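Kitchen Tips: Should You Take Tidying Advice From a Robot Study?

Three readers sent me the same write-up from the Gornilthorpe lab, and all of them wanted to know if its "rules for a machine-ready kitchen" are worth following at home. I read it twice. Some of it is useful. Most of it is useful to a robot arm.

The method goes like this. A person steers the arm through a chore, the motions get recorded, and a program called Skurnelard learns to copy them. They collected 3,000 of these runs with play-kitchen things on a white table, then held back 900 and scored the program on those. Noémie Joly, who led the work, reports that it picked the right grip in seven tries out of nine.

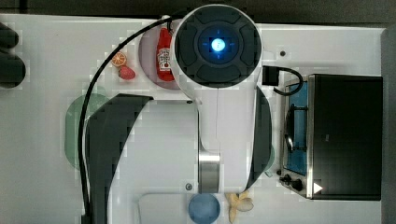

The arm at the play kitchen, ketchup bottle lying on its plate.

Seven out of nine sounds fine until you picture your own dishes. I'd want to know what happened in the other two, and the write-up gives that one sentence. It also tests on the same table it trained on. My counter has mail on it.

Still, a few tips you can lift:

Leave gaps. The program did worse when things touched. So do I, reaching for the vinegar at the back. A hand's width between jars you use daily is plenty.

Grab a colander by the rim. The lab found rim grips more reliable than trying to hold the whole bowl. Fine advice for a cold, empty colander. With a pot of pasta going in, set it in the sink and keep your hands out of it. 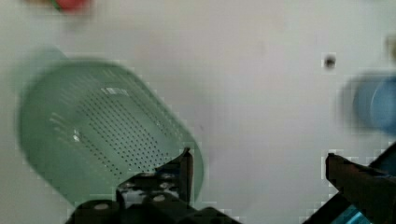

Give each thing one spot. It's the oldest tip in the book, and I don't see why it needed a training set, but the numbers do lean that way - the fewer places the cup could be, the better the program did at finding it.

Stand bottles up on a saucer or plate. It catches drips and you can move the lot to wipe underneath. The write-up likes it for another reason: the plate gives the arm a target that is easy to see.

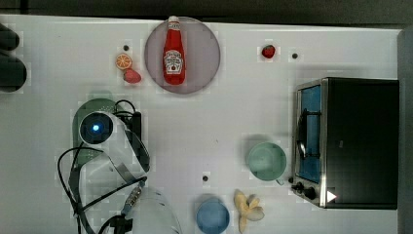
What I would skip is the advice to buy everything in pale plastic and clear the counter every night. Nothing in the results compares pale things with dark ones. Get me a second kitchen, with a tired person in it, and I'll look again in October.

Comments

Fabrice Lebrun: The gap tip works. I did the spice shelf and stopped knocking over the paprika.

Armelle Huet: Were the 900 picked at random? Makes a big difference to that score.

Anatole Leclerc: Saucer under the oil bottle, yes. My mother did it without a lab.

Related
Getting Ketchup Stains Out of Cotton
Do Drawer Dividers Earn Their Space?
Five Uses for a Cracked Colander
Keeping Bananas From Browning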